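The great towel amnesty
Jan 10, 2024

Every January the members' lounge fills with resolutions, and every January the pool fills with people who have left their towels at home.

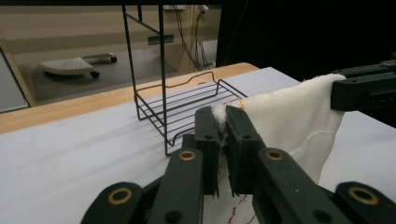
So, to the matter of the towel hire. When the Prado Street Baths reopened in April, we bought 200 bath towels and lent them out at the front desk on what the minutes describe as "an honour basis". At last week's stocktake we had 119. Honour, it seems, goes home in the boot of the car.

We don't believe anyone set out to steal a towel. They get used, slung over a shoulder, taken to the car park and washed with the family's own, after which they take on a new life drying the dog. One regular has confessed to finding four in her linen cupboard. She has been forgiven, and also asked to bring them back.

From now until the end of the month there is an amnesty. Drop any towel that might be ours into the blue tub inside the side entrance. You won't be asked your name, and Lesego Lekota at the front desk has promised to look the other way, though she does have excellent peripheral vision. Towels needn't be ironed. They needn't even be in one piece – a torn one still makes a decent cleaning rag.

Once the amnesty closes, hire will be $2 with a $10 deposit, refunded when the towel comes back. Season pass holders pay the deposit only. Marcelino Caldeira has asked me to record that he proposed this very arrangement last autumn and was voted down. It is hereby recorded, Marcelino.

Some of you have asked whether fabric softener is to blame for the towels that push water about without absorbing any. Yes, largely. We've stopped using it, and the older ones are getting a hot wash with a cup of vinegar. If yours smells faintly of fish and chips, that's why, and it should fade as it dries.

Lap lanes open at 6 am as usual. Lane three is still the slow lane, whatever the gentleman in the orange cap tells you.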